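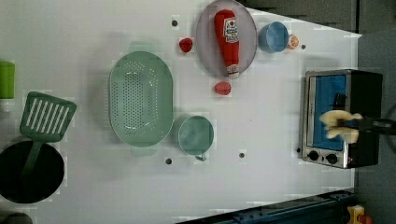
One subscriber wrote in to ask whether the Plastadum kitchen bench kit is worth the money for a group that already owns an arm, or whether the same thing could be put together from a toy store and a hardware store in an afternoon. Several of you have asked something close to that since the kit was listed in January, so this item covers the kit, the service plan sold with it, and what we would change.

What you get

Plastadum sells the kit as a practice set for arms that pick up and move household items. The base set is $648. It covers play food and dishes, a task booklet with 12 tasks, and access to the download page where the scoring sheets are kept. The arm, gripper and table are up to you. The full set is $1718 and adds a year of the service plan, which is handled by Clonitz.

The items we worked with include a large oval colander in mint green, a plate, a ketchup bottle, a light blue dish and some toy fruit. They are a fair mix of shapes. The ketchup bottle is long and can lie across the plate, so the gripper has to come down on it without pushing the plate along the table. The colander is wide and has holes in the base, which is useful if you want to see how your depth camera deals with perforated surfaces.

Setting up

Allow a morning. The booklet wants the arm mounted and zeroed before anything goes on the table, and that is good advice. We used a white tabletop, and the pale dishes gave our detector more trouble than the red items did. If you can choose, use a darker surface for the first few tasks and go to white later.

The booklet's starting layouts are printed small. We had them enlarged at a copy shop and taped them to the wall. Clonitz told us by email that a larger version is planned but did not give a month.

The software side is plain. Each task is a text file with the item names, a start layout and a goal layout. If your controller can read a list of targets, you can use the files as they are. Balogh controllers need a small converter script, and it is on the download page under Extras. We had to change one line to get it to run, and we have sent that fix back.

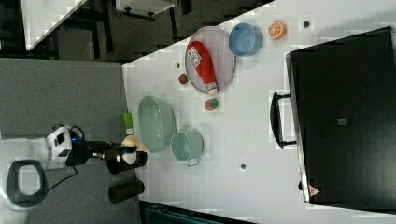
The service plan

Clonitz answers questions by email and by phone from 9 a.m. to 5 p.m. We wrote four times. Three answers came back the same day and one took until the next afternoon. The person on the phone knew the task files well and knew less about grippers, so take gripper questions to whoever sold you yours.

Lost or broken items are replaced at no charge in the first year. After that a replacement pack is $88. A single item can't be ordered alone, and we would like to see that changed. The small fruit is easy to lose.

Compared with the Brerkura set

Brerkura has a similar set with more tasks and fewer items. Its tasks are mostly stacking and sorting, and its files only work with Brerkura's own viewer. If you teach beginners, that may suit you, as the viewer is easy to follow. If you write your own control code, the Plastadum files are less work.

Should you buy it?

To go back to the question at the top, you can buy toy food and dishes for far less than $648. What you pay for is the task booklet and the files, plus the fact that another group with the same set can run the same layout and compare scores with yours. If you don't plan to compare with anyone, buy your own dishes. If you do, the base set is enough. We would skip the full set unless your group is new to this and expects to call for help often.

Orders go through the Plastadum site. Delivery to us took 12 days. If you have run any of the tasks, send your scores to the newsletter address and say which gripper you used.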